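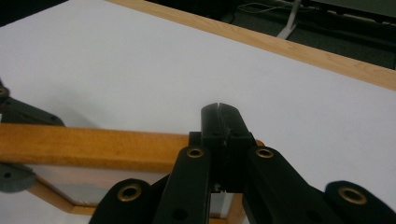 Fingertips closed, picture frame underneath.

The brochure for the Ruvero service promises "human skill, bottled". I have been reading that line since June and still don't know what's in the bottle.

What Zinero sells under the name is a package. You pay 3,000 a month, you hire or buy a pair of their grippers, and they turn demonstrations of your job into something a machine might one day repeat. The grippers are decent, I'll give them that. There are brass bushings in the pivots where I'd half expected bare plastic, and the linkage looks like something I could take apart on the kitchen table and put back together. The fingertips are where I start grumbling. They're narrow, and a narrow tip is fine for a wooden rail but I wouldn't trust it near a glossy surface I had to pay for.

Then there is the hand-worn option, which costs another 1,000 and straps over the back of each hand. The sales page calls it "as natural as a glove". I own gloves. None of them has a cable coming out of it.

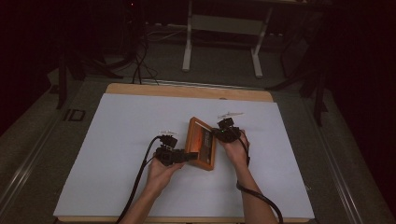

My other complaint is the price of changing your mind. Swap one object for another and Zinero counts it as a new task, with a set-up fee of 369 each time. A small framing shop with three sizes of moulding would be through its budget before anyone had picked up a tack. I asked whether a slightly bigger version of the same thing was a new task and got a link to the terms, where the word "slightly" does not appear.

Carola Hinrichs, who used the rival Haruna kit for a year, thinks I'm being unfair. Her view is that bare fingers do fiddly work better than any pincer, so the hand-worn set is the part worth paying for and the grippers are the extra. She may be right. I'd want to see a week of ordinary work done with both before I agreed, and Zinero's trial lasts 3 days - one of which goes on calibration, if the manual is to be believed.

So no, I haven't signed. They have offered me a discount if I commit before the next price rise, and I've asked for the refund terms in writing. No reply yet.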